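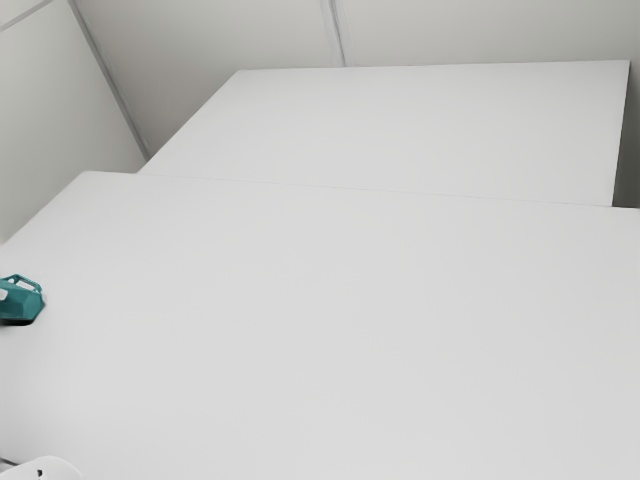 # Policy trained in simulation does well in sim, loses track of the object on the real table. Is my random setup too narrow or too wide?

**flurkitz** posted on 22 April 2022

I'm trying to repeat the result from the Wandero write-up on a small scale. If you haven't read it, the claim is that you can train a pick policy on rendered images only, with the lighting and surfaces changed at random in every episode, and then run it on a real arm with no real training images at all. They have a second claim that a little real data (30 demonstrations) mixed in at the end closes most of what gap is left.

My setup:

- Two pale tables, one directly behind the other, inside a three-wall booth. Same layout in the sim and in the lab.
- One wrist camera, RGB only, no depth.
- 1,000 simulated episodes, scripted expert, object placed at random on the near table.
- Behavior cloning with a small conv net. Nothing fancy.
- Textures left alone for now. I only randomize light position and brightness.

In sim I get 70 percent success on held-out placements, and I would be happy to live with that as a baseline. On the real arm I tried 8 placements and got one pick. The failures mostly look alike. The arm goes off toward the back of the near table, slows down over the place where the two tables meet, and closes on nothing. A couple of times it went to the correct side but stopped much too high.

What I've checked so far:

1. Camera calibration. Redid it twice and the numbers agree.
2. Action scaling. I replayed sim trajectories on the real arm open loop and they land where they should.
3. Image size and color order. Same in both.

When I put rendered and real images next to each other, the renders look very plain to me. Both tables come out as almost the same light gray and the line between them is so thin you have to look for it. On the real ones the line is a strong dark band, because the tables don't sit flush and there's a gap with a shadow in it. I don't know if that matters. The object is the most colorful thing in view in both cases, so I would have expected the net to use it.

Should I randomize more, or should I spend the time making the sim match the lab better? I have arm time until June and can't do both properly. I'd also like to know if 8 real trials is enough to say anything.

---

**Sara**

I'd look at the seam before anything else.

Your net was trained on renders where the only dark, sharp things are on or near the object. The tables are flat light gray, the walls are flat gray or beige. A net that small can get a long way by finding the darkest patch of contrast on the near table and going there. In sim, that patch is the object or its contact shadow, so it works. On the real table you've given it a long dark band at the back edge, and it goes to the band. That fits with the arm slowing down over the place where the tables meet.

You can test this in ten minutes without retraining. Put white tape over the real gap, run the same placements again, and see where the arm goes. If it stops drifting to the back, you have your answer. The reverse test is to paint a dark strip on the seam in the renderer and run the policy in sim. If the sim success rate drops a lot, same answer.

On your main question, I wouldn't choose between "randomize more" and "match better" as two whole projects. The parts that matter are cheap:

- Randomize the gap. Let the tables be anywhere from touching to a finger apart, and a little off in height.
- Randomize the color of each table separately. If they are always the same gray, the net never has to learn to ignore the difference.
- Put things in the view that are not the target. Bits of cable, a second object near the border, something partly out of view. Keep the expert going to the right one.
- Let the target be partly out of view at the start of the episode. With a wrist camera this happens all the time. If your start poses always have it near the center, the first few steps on the real arm are already outside the training data.

I would not bother with photo-real walls. We ran a comparison like that on a drawer task and the version with careful wall materials did no better than the flat gray one. The surface the object sits on made a difference and so did the shadows. One task, one arm, so take it for what it is.

The stopping too high is a separate problem, I think. With one RGB camera the net judges height mostly from apparent size and from the shadow under the object. If your sim light is soft and the lab light is hard, or the other way around, that cue is off. Randomizing light position won't fix it if the softness never changes -- vary the size of the light as well.

---

**wandero_reader**

You only did 1,000 episodes, try more. Mine started working when I used more. Also try a bigger network.

---

**Ruangrit**

Agree with Sara on the seam test. I'll take the part about trials, and the part about the real demonstrations.

One success in 8 is enough to say you are not at 70 percent. If the true rate were 70, a result that bad would be very rare. It is not enough to tell a 10 percent policy from a 30 percent policy, and those are the comparisons you'll be making once you start changing things. Use at least 30 trials per condition. Mark the placements on the table in pencil so each policy gets the same ones, and switch between policies during the session so that a change in daylight doesn't land on only one of them. Write down how each trial failed as well as whether it did. "Went to seam" and "stopped high" should be separate columns.

About mixing in real data: I'd hold that back until the sim-only number is no longer moving. If you add real demonstrations now, they'll probably hide the seam problem on this exact table and you won't know what fixed it. It'll come back if somebody bumps the tables. Once you do add them, sample them more often than their share of the data, otherwise they barely show up in a batch next to the sim episodes. Start with one real image for every three simulated and see.

More episodes with the same flat gray tables will get you a better sim score. I don't see how it helps with a gap that none of the episodes contain.

One thing you didn't mention is whether exposure is locked on the real camera. With large pale surfaces filling most of the view, auto exposure pulls everything down to mid gray and then shifts as the arm moves. Lock it, then match the sim brightness to what you get.

---

**flurkitz**

Taped the gap. Same 8 placements, four picks, and none of the misses went to the back. Two stopped high, two were off to the side. Exposure was on auto, so I've locked it now, but I did that after the tape test and haven't rerun anything yet.

Rebuilding the sim episodes with a random gap and separate table colors. Light size goes in as its own run so I can tell them apart. I'll post the 30-trial numbers when I have them.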